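Sunscreen, Four Ways
July 16, 2019
By Mariama Alhassan

The Flukdale Clip is a $14 holster that hangs sunscreen off your esky, so you'll remember to put it on. I took it to the coast with Juwita Sutanto, who burns under a reading lamp.
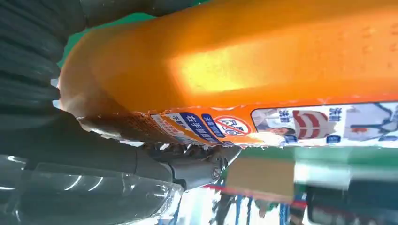
Orange plastic, for visibility.

It grips well enough. I walked 60 metres over soft sand and lost only a thong. Getting the sunscreen out again is another matter, and by lunch Juwita was keeping hers in her hat. The strap has a buckle borrowed from a much more serious product, possibly a parachute. Sand gets into it at once and stays for the holidays.

Flukdale says the hinge is good for 3,000 openings. Mine squeaks at every one of them, which did at least tell the whole beach when I was reapplying.
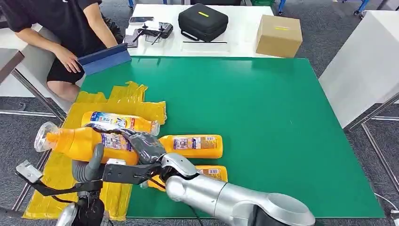
Worth buying?

At half the price, yes. I'll keep it on the esky until October and see if the squeak goes.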